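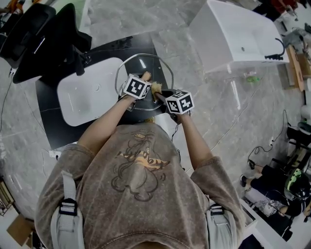

News > Company > Sites and Facilities

Saltska opens bathroom display hall at Usstead

USSTEAD – Saltska will open its second display hall to trade buyers on Saturday. The hall has 149 square meters of floor space for bathroom fittings, including a freestanding tub with a black gooseneck tap and a rectangular white basin set in a black countertop.

Cleaning of fittings is done by hand with a sponge pad. Metal faucet frames are cleaned in position, with the countertop and basin left in place.

"The hall was fitted out in 30 days," said Shafiq Karunaratne, site manager. "Lavoie supplied the basins – Stekow handled the floor."

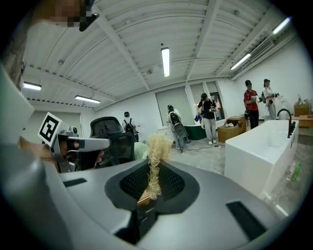 The Usstead hall, with fluorescent tube lighting and a wall-mounted air-conditioning unit.

The product list covers 118 items. Trade visits last one hour and are limited to three buyers per visit.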